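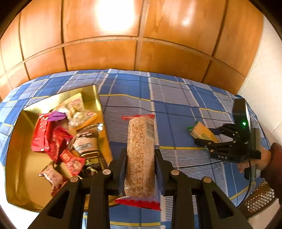
"How long does a parcel take to reach Zustov?"

"Nine days by rail. Less if you pay for the aeroplane."

Lieselotte Hamann had asked the same thing in March and been told eleven, so she was pleased. She wrote nine on the back of her shopping list and went home to finish packing.

The gold box was on the kitchen table, on the blue plaid cloth. She had been putting snacks into it since breakfast. The red packet stood on its side and the purple one was folded over, and the yellow packet lay on top, where her sister would see it first. There was still a bare patch at one corner.

The long bar in the clear wrapper was the trouble. It had come from the shop by Warevside station and it was the only thing her sister had asked for by name. Flat, it would get crushed. Upright, it might stop the lid from closing.

She put the box on the scales. The limit was 1,000 grams and the needle said 639. With the bar it said 710. Weight was no problem, then.

She tried it along the side, then across the corner. Her neighbour Chiu came in to return a dish and watched for a bit.

"Take the yellow one out," he said. "Start with the long one."

"The yellow one goes on top."

"It can still go on top."

She took out the yellow one and the purple one and laid the bar across the bottom, slantwise. The others went back over it. The lid shut on the second try. Chiu held it down while she looked for the string.

The post office closed at five. She put on her coat and asked him whether he wanted his dish washed again.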